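Squared Up

Noémie Wong marks out her sorting table with blue tape before anything is put on it. The strips run straight both ways and leave a grid of squares on the brown top. She replaces the tape every February.

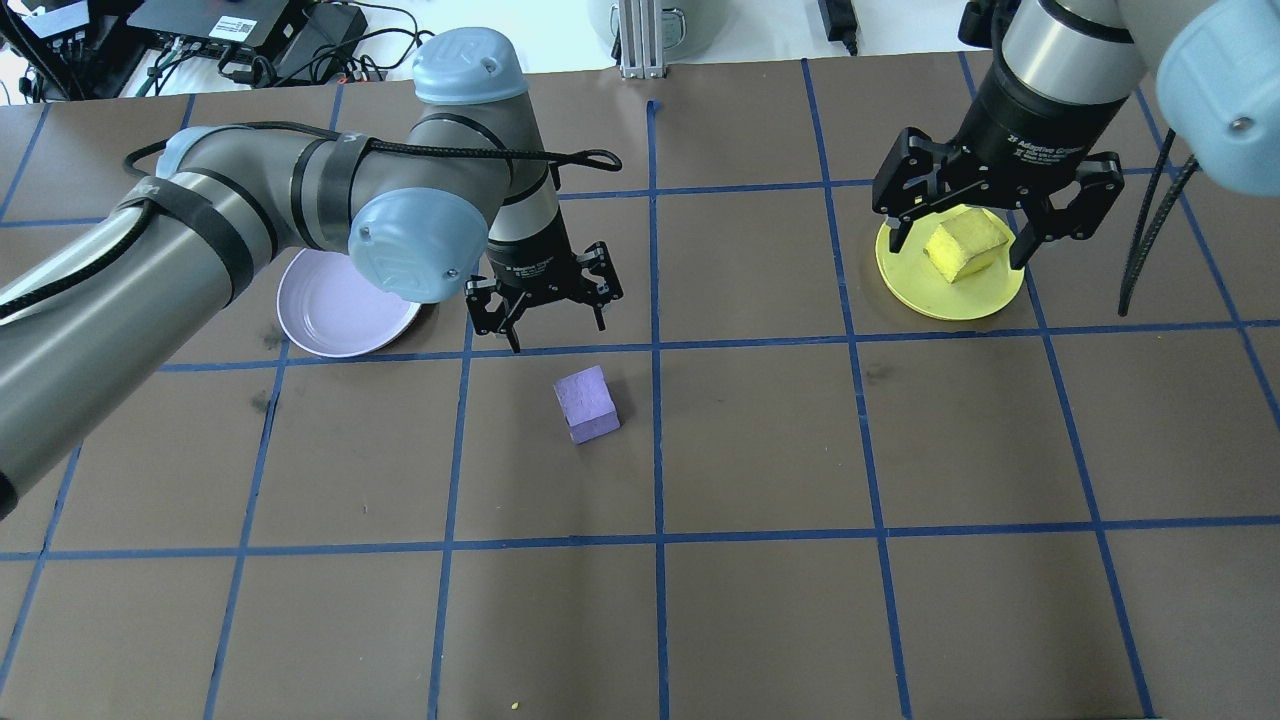 Foam cubes go with plates of a like colour -- yellow on yellow, purple to lavender. A raised rim helps keep a cube in place. Damian Krajewska, who plans the layouts at Ostmont, leaves 4 squares clear between plates and logs each one by row and column.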